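Sadevora phone handling cell: progress report for November

Hello all. I promised you a straight account this time, so I'm starting with the bad bit. We lost six working days to a fault on the two-arm cell, and one phone ended up with a cracked screen. No one was hurt, and the doors were shut when it happened. The money side is at the end.

What went wrong

The right arm let go of a phone in mid-air on Friday, just after the morning restart. It didn't drop it gently either! The gripper opened fully, the phone landed on a corner on the marble, and the arm carried on with its move as if it was still holding something. I hit the stop button and we left everything where it was until the logs were copied off. The left arm had behaved perfectly all along, which was annoying, as it made me suspect the wrong things for a day and a half. 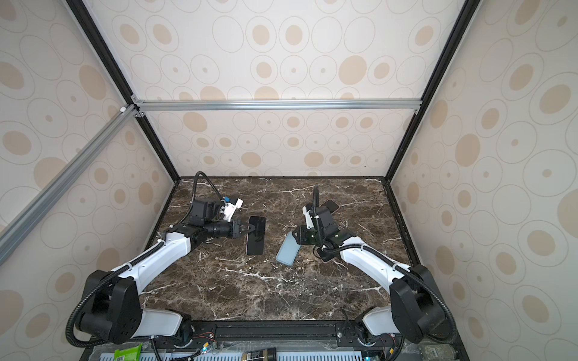
What we found

I blamed the cable first (I always blame the cable). Two new ones later, no change. The real culprit was the grip setting, which the Nijs controller was putting back to its default after every restart. Most of the time the default is just about enough to hold a phone, so we'd been getting away with it for weeks without knowing.

The bigger worry for me is that the arm never noticed. There is a check for "am I still holding this?" and it had been switched off during the Urkau tests in the summer and left off. That one is my fault, and I've said so in the incident log.
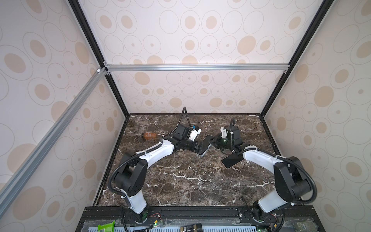 So the check is back on, and it can't be switched off now without a second person signing for it. We also slowed both arms down whenever the grippers come close together over the middle of the table, and I'd like to keep it that way until the spring even though it costs us some speed. Since the fix we've done nine full sessions with two drops, and both times the arms stopped by themselves like they should.
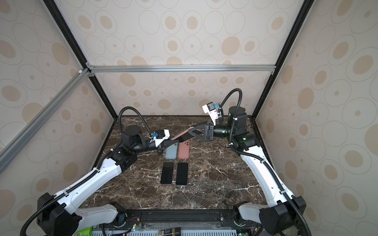 Still to do

Getting phones and cases together with both arms is the fiddly part, and it's behind plan by two weeks. Grelteck are sending softer finger pads, which I'm hoping will help with the slippery cases. I also want a proper restart checklist taped up next to the door.

Money

The cables and the replacement phone came out of the repairs line, so I'm not asking for anything extra. I would like to move the demo back to make up the lost time, if you're happy with that. Give me a ring if you want to talk it through before the next payment goes out.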